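3.2 Settling in: the first months of a tenancy

We turn now to what tenants told us about the weeks right after they got their keys. Readers who have worked in supported housing will not be surprised to learn that this is a tender time, and we would like to thank the 133 tenants who were willing to talk with us about it at such length. All of them had moved out of shared hostels run by Umano or Trorance and into one-bedroom apartments of their own, and most had been on a waiting list for a good while before that.

The move itself was usually described as a happy day. The evenings afterward were harder. In the hostels there had been a staffed front desk, a television that was always on, and somebody to grumble with about the laundry schedule, and many tenants said they had not expected to miss any of it. Of the 133 people we interviewed, 43 told us that they had gone back to visit their old hostel at least once in the first month — often just to sit in the lounge for an hour and then take the bus home again.
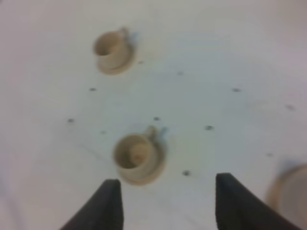

Figure 4. Small beige cup and matching saucer, seen from above.

Money came up in nearly every conversation too. Both providers offer a settling-in grant of 500 dollars, paid in one sum, and tenants were grateful for it, although they differed a good deal in how far they were able to stretch it. Those who had a support worker go along on the first shopping trip tended to buy bedding and kitchen things first and to put off the larger furniture. Those who shopped alone more often spoke of a purchase they regretted, and a few had run short before they owned a decent set of curtains. We do not want to make too much of this, as the two groups were not matched, and some people plainly preferred to shop alone and did very well at it.

Visits from support workers followed different patterns at the two sites. At the Colombo building, where Umano holds the lease, a worker came by every week for the first 10 weeks, and after that by agreement. Trorance left the timing up to the tenant from the start. Tenants at Colombo sometimes found the weekly visit a bit much, but they were also more likely to have raised a problem with rent or heating while it was still small. We come back to this difference in Section 4, together with the arrears records kept in the Sternico system from October onward.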